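Magazine file

A magazine file, also called a file holder or magazine box, is an open-topped container used to keep thin, flexible items upright on a shelf or desk. One side is usually cut away at an angle, so that the spines or corners of the contents can be seen and gripped.

Early magazine files were made of board covered in paper or cloth and were sold mainly to libraries, which used them for unbound issues and pamphlets. Plastic models became common in offices later, as molding made them cheap and easy to wipe clean.
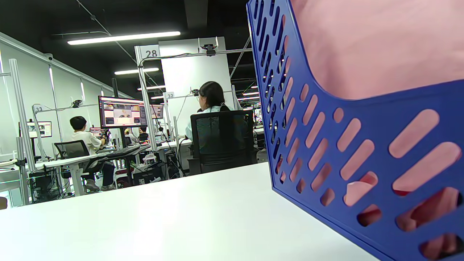
Most files are sized for letter or A4 paper. A typical width is 80 millimeters, though narrow versions exist for catalogs and leaflets. Side walls may be solid or perforated — openings reduce weight and save material, but they also let in dust and light, and archives generally prefer closed boxes of acid-free board.

Libraries often label each file with a title and a range of issues. Loose issues are commonly kept for up to 7 years before they are bound, moved to storage or discarded.

See also: Filing cabinet, Pamphlet box, Ring binder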